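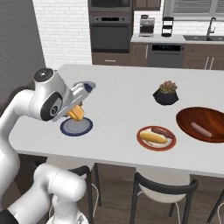

The arm above the navy-rimmed plate in the simulated kitchen.

Setting Up a Tabletop Pick-and-Place Scene Before Running the Real Arm

Amarachi Odukoya, Loldale shared workshop

These notes cover the simulation half of our arm build. They assume that the arm is already assembled, that the Wondau driver board answers on the bench, and that you have the Wirnen simulator installed and able to open an empty world. Wiring and joint calibration are on a separate page. By the end you will have a table, a few plates, some food items and a grasp routine that can be moved to the bench arm with only the calibration file changed.

What you need

The arm model from the workshop share, including the collision meshes
Wirnen, with the wrist camera plugin enabled
Tôn, the small script that converts our scene lists into world files
A kitchen background, or any room with a table
Models for two or three plates and a few things to pick up

Step 1. Load the arm and check its limits

Place the arm base at the left of the table and leave the front edge clear. Load the arm with gravity on and all controllers off. It should sag. If it stays rigid, the joints have been imported as fixed and the model has to be exported again with the joint types set to revolute.

Next, turn on the position controllers and jog each joint through its full range. Compare the limits with the ones stored on the Wondau board. The elbow is the one that usually disagrees. In the simulator it will travel 8 degrees past the hard stop on our printed bracket unless you edit the limit by hand. Write the smaller of the two values into both places.

Step 2. Simplify the collision meshes

The visual mesh for one wrist link has 2,772 triangles. Do not use it for contact. Replace each link with a convex hull, and use plain boxes for the fingers. Box fingers give flat contact patches, and the solver handles those much better than it handles the rounded edges in the visual model.

The food models need the same treatment. A sausage is a capsule. A bun can be two convex pieces, one for the flat side and one for the raised ridge. Plates are the awkward case: a single convex hull fills in the hollow, and objects then float level with the rim. Split the plate into a flat disk and a ring of short segments. Tôn does this for you if the item is tagged "dish" in the scene list.

Step 3. Lay out the table

Put the destination plate well inside the arm's reach, where the gripper can approach at an angle without the elbow nearing its limit. Put the objects to be picked farther out. Some can sit on dishes and some on a board, so that the pick heights differ. A routine tested only on items lying directly on the tabletop tends to carry a fixed height somewhere in the code, and it will drive the fingers into the first raised surface it meets.

Add at least one item that is not part of the task. We use a potted plant. Give it collision geometry and make it light enough to tip over, then log its orientation during each run. A disturbed plant is a quick sign that the planner is cutting corners between waypoints.

Let the scene settle for a few hundred steps before the arm moves. Items placed slightly inside a surface will jump on the first step and may roll off. If that happens, raise their starting height a little and let them drop.

Step 4. Set the grip

Our gripper opens to 90 mm. Set the opening per object in the scene list – fully open for every pick is a bad habit, as the outer finger will hit whatever is next to the target. For a sausage, open to the diameter plus a small clearance on each side. Approach with the finger faces parallel to its long axis, close at low speed, and stop on force, not on position.

Friction takes some trial and error. Start with a coefficient of 0.6 on the finger pads. If an object creeps downward in the grip while the arm is holding still, first check the contact count. Two contact points per finger are enough to hold a capsule in theory, but it can still pivot. Switch on torsional friction before raising the coefficient, otherwise you will end up with a value that no real pad can match.

Step 5. Set up the wrist camera

Mount the virtual camera on the gripper body so that the finger pads are in view at the bottom edge. You want to see the pads and the held object together, with the destination plate coming into view behind them as the arm approaches. 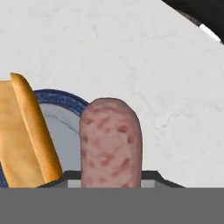
Match the field of view to the real lens. Ours came out narrower than the printed specification when we measured it with a ruler and a wall, so use the measured value. The image size should match as well. Resizing later shifts the pad edges by a pixel or two, and the grasp check depends on where those edges are.

Keep in mind that a held object hides part of the plate. The place step should therefore use the plate position saved before the pick, and treat the camera only as a correction. If the visible part of the rim is too short to fit a circle, skip the correction for that cycle and keep the saved position.

Step 6. Run it

Run the control loop at 100 Hz, the same rate as the board. The simulator will happily go faster, but gains tuned at a higher rate will make the real wrist buzz. Start with one object and one plate. Once that cycle is repeatable, shift the starting positions by a random amount within a small square and try again, then add the second object.

For each run, log the following:

Commanded and measured joint angles
Finger force at closing and at release
Object position when the gripper opens
Orientation of the plant

Common faults

The object sticks to one finger on release. The pads are opening at different speeds. Check that both finger joints share one command.

The object lands on the rim. The release height is too great, or the tool point is still set to the gripper body instead of the fingertips.

The arm shakes when a finger touches the plate. Lower the contact stiffness on the dish segments, then halve the time step if the shaking continues.

The board resets when moving from simulation to the bench. Old world files send a command for the finger joints before the homing routine has finished. Rebuild the file with the September version of Tôn, which waits for the homed flag.

For the first bench run, set the speed limit on the Wondau board to its lowest setting and keep the stop button within reach. Use a foam cylinder of the same diameter in place of the sausage. The bench by the drill press is bolted down and is the one to use.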